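Garkent Public Library

The Garkent Public Library is a municipal library serving the town of Garkent and the neighboring district of Lema. It is run by the town's Department of Culture and has two branches, the Central Library on Iston Street and a smaller reading room in Lema. The director is Randa Mahasneh.

History

The library began as a lending collection of 1,968 volumes held in the upper floor of the town hall. Most of the books had belonged to the Ruseo Reading Society, which gave them to the town when it dissolved. Loans were at first limited to adult residents, and borrowers paid a small yearly fee. The fee was dropped when the collection moved to Iston Street.

The Lema reading room opened in a former post office. It was closed for repairs after a roof leak and reopened the following October with a children's section and a local newspaper archive.

Meeting rooms

The Central Library has nine study and meeting rooms, which may be reserved by cardholders for up to two hours at a time. Local clubs and tutoring groups may apply for a standing reservation. Rooms may not be used for sales or for events that charge admission.
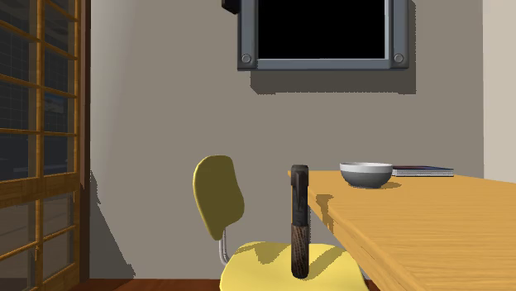 Wall-mounted monitor, shown in a computer rendering

Collections and services

The general collection is strongest in regional history, gardening and fiction. Maps and land records from the Ruseo valley are kept in closed stacks and can be viewed by appointment. The library also lends sheet music, board games and hand tools.

Interlibrary loans are arranged through a network of 49 member libraries. Requests are made at the main desk, and items may be collected at either branch.

See also
Garkent Town Hall
Ruseo Reading Society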